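Porkcombe Community Rooms
Room and Equipment Checklist – Craft Room and Store
Date: 11/13/22
Checked by: Rhydian Foulkes
Second check: Aqeel Sial

OK means no action. FIX means it goes on the repair sheet. OUT means the item leaves the room today.

FLOOR AND EXITS

1. Both doors open fully from inside. OK
2. Floor clear between the tables and the main door. OK
Comment: The stack of folding chairs was moved back to the store on Friday. Please leave it there.
3. Mats lie flat, no curled corners. FIX
Comment: The mat by the sink lifts on one side. Taped for now. Needs replacing – the tape was meant to last until September and that has passed.
4. Exit sign lit. OK

TABLES AND SHELVES

5. Tabletops clean, no chips or rough edges. OK
6. Table legs locked. FIX
Comment: One lock on the table nearest the window slips when pushed from the side. Aqeel tightened it and it still slips. Do not put the sewing machines on it.
7. Wall shelves fixed and level, heavy items at the bottom. OK
Comment: Paint cans had crept up to the top shelf again. Moved down. Shelf limit is 17 pounds per shelf, as marked on the bracket.
8. Step stool in place, rubber feet present. OK

BASKETS AND STORAGE

9. Woven baskets checked for broken ends, loose rims and sharp points. See comments.
10. No basket stored above shoulder height. OK
11. Labels readable. FIX
Comment: Labels on the yarn bins have faded. Lertchai Thongsuk has the label maker.
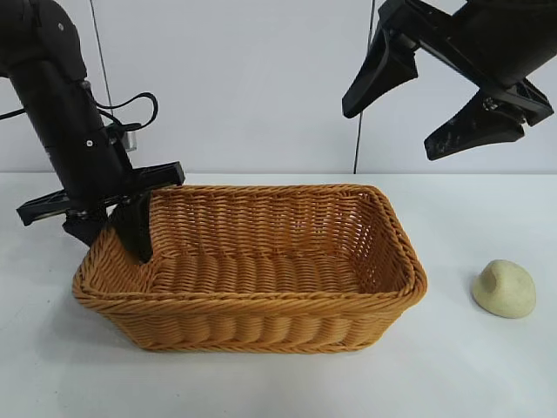

Baskets get the most handling of anything in this room and the least attention, so please do item 9 properly. Empty the basket first and set it on a table in good light. A rectangular wicker one on a white tabletop, like the one shown, is easy to go over because the weave stands out well against the surface. Run a gloved hand along the rim, then down each corner on the inside and the outside. Press lightly on the base. Any cane end that catches the glove gets trimmed flush or tucked back in. If the rim moves away from the wall of the basket, mark it OUT.

Results for item 9: five baskets checked. Four OK after trimming. One OUT, with a split along the bottom edge. It was the large round one used for fabric scraps. The scraps are in a cardboard box on the lower shelf until we get another.

ELECTRICAL

12. Cords free of cuts, plugs tight. OK
13. No cord across a walkway. OK
14. Glue guns unplugged and cold before storage. OK
Comment: One was still plugged in when I arrived, switched off at the wall. Unplug them as well – the switch is not enough.

FIRST AID AND FIRE

15. First aid kit full and in date. FIX
Comment: Low on small bandages. Everything else is there.
16. Extinguisher gauge in the green, pin in place. OK
17. Fire blanket on its hook. OK

Repair sheet passed to Saulius Kazlauskienė. The mat and the table lock come first. The labels can wait.

Signed: R. Foulkes, A. Sial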